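We use cookies to remember your settings. OK / Manage cookies

What's a Blog, and Who Keeps It Going?

Quick one for kids who like reading stuff online.

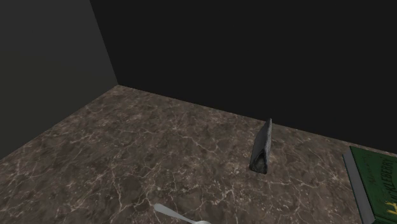 What is a blog?
A website where somebody posts new writing every so often, usually with the newest bit on top.

Short for "web log." A log is a kind of diary. Ship captains keep them. Bloggers write about whatever they like: old records, bugs, trains, soup.

Most bloggers don't get paid. They have a regular job, then write at night or on weekends. So when work gets busy, the blog goes quiet. Sometimes for weeks. Doesn't mean they quit!

Where does a blog live? On a server. That's a computer that stays on all day and night and sends out pages when people ask for them. You type the adress, the server gets your request, the page pops up. Fast.

One blog we like is Bratthorpe. All about board games. It has 257 posts, going back 13 years. The longest is 2189 words, and it's about one game with a lot of rules. The post with the most comments has 62.

Comments = notes from readers. Some blogs check each one first, so yours might not show up right away. Never put your full name, school or street in a comment. Ask a grown-up before you post.

Want to try it? Start on paper. Pick a thing you like. Write five sentences about it. Put the date on top. Tomorow, write five more and stick them above the first ones. Staple it, show a friend, leave room at the bottom for what they want to say.

Related
What Does a Server Do All Day?
Jokeo: Make Your Own Joke Page
Ifans and Daris Build a Fan Site
Why Do Links Break?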